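House rules for simulated runs: your questions answered

I look after the task rules for the household robotics group at Clalthorpe, and I get the same handful of questions every time somebody new joins. So I've put them all on one page. If yours isn't on it, come and find me (or leave a note on the Friday sheet) and I'll add it.

Most of the answers use the shoe-tidying task, as it's the one everybody starts on.
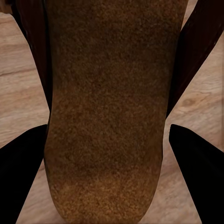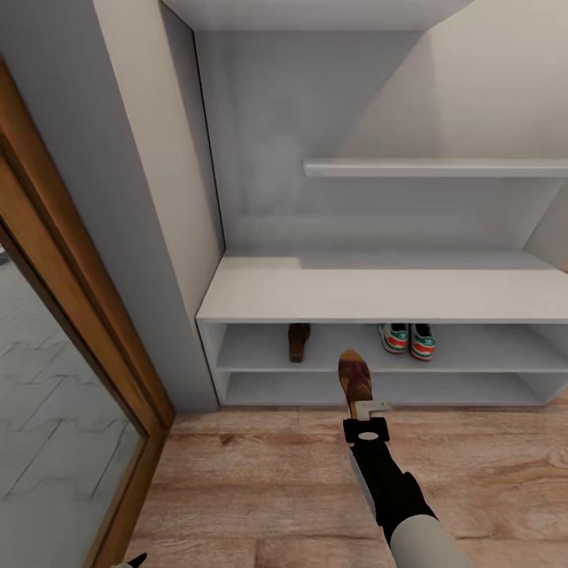

How many times do I need to run a task before I can call it passed?

Twelve runs in a row, all with the same settings, and you report every one of them. If you change anything halfway through, even something tiny like the closing speed of the fingers, the count goes back to the start. I know that's annoying when you're on run eleven! But I've seen too many results stitched together from three different set-ups, and I'd sooner have a poor score I can trust.

Does a run in simulation count the same as one on the real arm?

No, and please don't put them in the same table. They get their own sheets, and the word "simulated" goes in the title as well as in the notes. Brock Fraser once had a lovely set of numbers passed round in an email with the title chopped off, and we spent most of a week explaining to people that no real shoe had been involved. You can compare the two in your write-up as much as you like, so long as a reader can tell at a glance which is which.

What do you mean by "placed"?

For shoes, I mean all of the following:

The sole is flat on the shelf board.
No part of the shoe sticks out past the front edge.
The fingers have let go and moved clear.
The shoe stays where it is for four seconds after that.

If it rolls over in the fifth second I suppose you've got away with it, but do write it down.

And if the arm knocks something that was already on the shelf?

That's a fail if the other item ends up on the floor or on its side. A nudge is fine, though you should note it in the comments column. Deepak Srivastava wanted any contact at all to be a fail, and we argued about it for ages – in the end we agreed that people nudge their own shoes all the time and don't lose sleep over it.

Can I start the run with the shoe already in the gripper?

You can, but then it's a placing run and it goes down as one. A full run starts with the shoe on the floor and the gripper open. Plenty of people work on the placing half first because the grasp is the fiddly bit, and I've no problem with that at all. Just don't call it a full run.

Is there a best place to grip a shoe?

We don't have a rule about this one. Heel grips are popular here and they're what I tend to go for myself, but Raimo Karppinen swears by gripping across the middle. Pick whichever you want, say which it was in your notes and stick with it for the whole set. Swapping partway counts as changing the settings (see the first question, sorry).

How much can I move things about between runs?

Quite a lot, and I wish people would do more of it. Turn the shoe, shift it along the floor, start the arm from somewhere else. What you mustn't do is choose the positions by hand as you go, because we all drift towards the easy ones without meaning to. Use the random start list. It has 550 starting positions on it, so you won't run out, and you write down the line number you began from so that somebody else can repeat it.

Do I have to keep the failed runs?

Yes please, every one. Keep the recording and the settings file, and give the failure a plain name: "dropped", "missed the shoe", "hit the shelf", "timed out". Those four cover nearly everything. If you've got a strange one, use "other" and write a sentence. I read all the "other" entries and they're easily the best part of my month.

What if the simulator does something daft, like the shoe sinking into the floor?

Mark it as void and run it again from the same line number. You don't get to decide by yourself that it's void, though – a second person has to watch the recording and agree. Sheldon Fraser is usually happy to do it before lunch, and so am I.

Who signs off a finished set?

Anyone who didn't work on it. Laurier Poirier does most of them at the moment, and he'll want the sheet, the settings file and the recordings together in one folder. Don't send them in bits, he'll only send them back.

Can I suggest a change to the rules?

Of course you can. We look at them again in November, and anything sent in before then gets a proper hearing. The rule about nudges will be on the list again, I expect, so if you've got strong feelings on that, get them to me in writing.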